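Handling Rules for Home Recordings: September Progress Report to Nollberg
Last updated: September
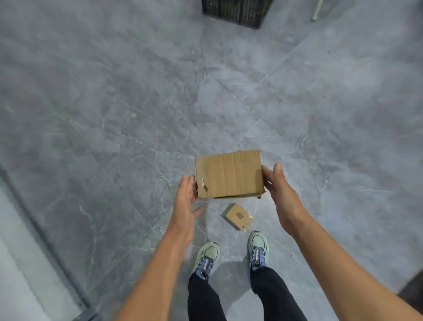 Small-box handling, hands open on both sides of the carton, second package on the floor.

Hi all, and thanks for your patience while I got this together! The short version is that we have a working draft of the good-practice rules, it's 14 pages long, and people are using it already (which I did not expect this early).

You'll remember the grant was for writing down how first-person handling footage should be collected before a robot learns from it. We now have 2293 clips in, and I've gone through the first 600 against the draft with Velimir Vidmar, who argued with me over nearly every clause. Good for the document, hard on my evenings.

The part that changed most is section 4, on parcels and boxes. My first version said "keep the hands visible," and that was way too loose. It now asks for both hands in view before contact, no faces, and no readable names or addresses on any package. Plain barcodes were a long debate! We settled on blurring them too, even when they're tiny, as a barcode can sometimes be traced back to an order.

Footwear is in there as well. Closed shoes whenever anything is lifted over a hard floor, and loose items moved away from the feet first. Velimir wanted that second bit as a "must" and I wanted a "should." He won, so the wording is "must" from the next draft on, and clips made before then get a note in the log but stay in.

Raudsepp sent comments on the consent form and I've taken most of them. Fatport still owes us theirs, and I'll chase them again. The one real delay is the section on stopping a session: I'd like anyone to be able to call a halt and have that take deleted the same day, but our storage setup at Sadport keeps overnight copies, so I need to sort that out before I promise it in writing.

Next up is a check of 50 more clips by two reviewers working separately, to see if they read the rules the same way. Spending is on track and I'm not asking for any changes to the budget. If you have views on the barcode clause, please send them before the next draft goes out.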